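We use cookies to measure traffic and improve this site. By continuing you accept our cookie policy.

Print | E-mail this article

Bennani begins sorting donated jewelry for Urnden sale

Sorting has started on the costume jewelry given to the Bennani thrift shop in Urnden, ahead of a two-part sale planned for September. The shop logged 1078 pieces at its Brirkton drop-off point, most of them mixed together in bags and shoe boxes.

Pieces are tipped onto a table in small batches, separated, and placed in boxes by type. Bracelets are handled first. Tangled strands are worked apart by hand and are not cut unless the cord has already failed. Clasps and knots are checked at the same time, and items that need new cord are set aside for restringing.

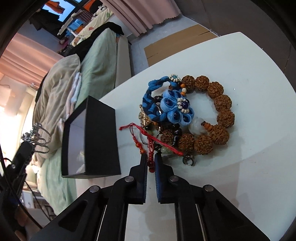 Seed and fabric pieces are kept away from metal ones after sorting. Large seed beads can scratch softer finishes, and dyed cloth may leave color on pale beads if stored damp. Fabric bracelets are therefore wiped with a dry cloth only - no water or polish is used. Glossy beads are cleaned with a soft brush around the holes, where dust collects.

Loose beads go into trays by size. They will be sold by weight under the Konemari label, which the shop uses for craft supplies and repair kits. Single earrings go into the same stock.

Pricing will follow once sorting is complete. Bracelets in wearable condition will start at 2 dollars, and necklaces will be priced one at a time. Marked gold and silver will be held back for testing and offered in the second part of the sale.

Donations are accepted at Brirkton until the 21st of the month, during normal shop hours. Items should be dry and in a closed bag or box. Watches with batteries are not accepted.

Last updated: 2 p.m.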